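Glenys McPhee has been turning down dinner invitations for most of her adult life, and she would like it known that she has nothing against dinner.

"It's the driving home," she says. "I'm asleep by eight. If you serve the main course at eight, you are serving it to my coat."

McPhee reads the river gauge at Skamdale, a job that begins at 4:30 in the morning and pays, by her own account, in boots. She took it on for one winter. The notebooks now fill a closet. The oldest is held shut with a bootlace, and the newest is open on the kitchen counter, where the first line of the morning says "brown, fast, duck."

The duck is not official. The county wants the height of the water and the time, and has written to her on the subject of additional remarks. She keeps the letter in notebook 55.

"They said the remarks column was for conditions affecting the reading," she says. "Well, the duck was sitting on the gauge."

Skamdale sits 7 miles below the old Stivby dam, and people in town still argue over the April flood, when the water came up through the floor of the hardware store and left a canoe in the bank's parking lot. McPhee was the one who called it in. She got a recorded message thanking her for her patience.

"I didn't have any," she says. "I don't know where they got that idea."

She called 161 households that night, working down the phone book from the back, on the theory that the Zimmermans had waited long enough. Mr. Esfahani at the pharmacy was well ahead of the Es in his own mind and had already moved his stock upstairs. He still brings it up. 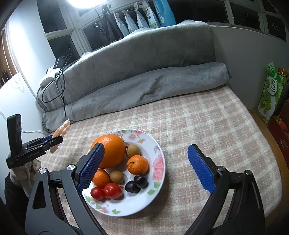
An automatic sensor is supposed to take over one of these days. It is called the Stodavex, and it was bolted to the bridge with a short speech and a sheet cake. In its first week it reported the river at 654 feet, which would have put Skamdale under the sea along with most of the state. McPhee logged her own figure underneath and added "disagree."

Does she mind being replaced? She thinks about it long enough to finish her toast.

"I'd mind if it was good," she says.

She has been asked to keep going until the thing settles down, and no one has put a date on that. In the meantime she has bought a new flashlight and accepted an invitation to lunch.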